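Kurnstead Bench Safety Kit, second edition: a review

The Kurnstead kit costs $185 and is mostly paper. You get a binder of 40 rule cards, a roll of floor marking, a set of lockout tags and a laminated sheet called "Before You Reach In," which has already been used as a coaster at my place. It's written for small labs that have one arm, one bench and a lot of confidence.

The cards are good. Each gives one rule in words a tired person can follow at 2 in the morning. Card 15, on who holds the stop button while someone else is near the arm, settled an argument I'd been having with Vilém Kubíček since January. He was right, which cost me a star's worth of goodwill toward the product.
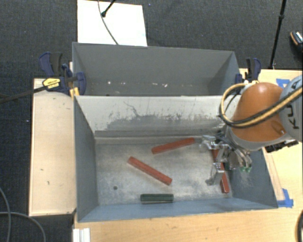
Where Kurnstead beats the cheaper Derville pack is fixturing. Derville says "secure the work" and moves on. Kurnstead spends four pages on what counts as secure, and it doesn't sneer at plain bar clamps on the sides of a pair of metal bins, provided you check them at the start of every shift and write it down. It also wants taped marks on the table, so a bin that gets shifted can be put back where the program thinks it is. Blue tape in an L at the front corner is fine by them.

The cable section is thin. One card, one drawing, and the advice to "allow for movement." Thanks.

The lockout tags are flimsy, and Ningsih Sitompul tore two just opening the bag. Buy better ones and keep the binder. Four stars out of five, and I'd like a refund on the coaster.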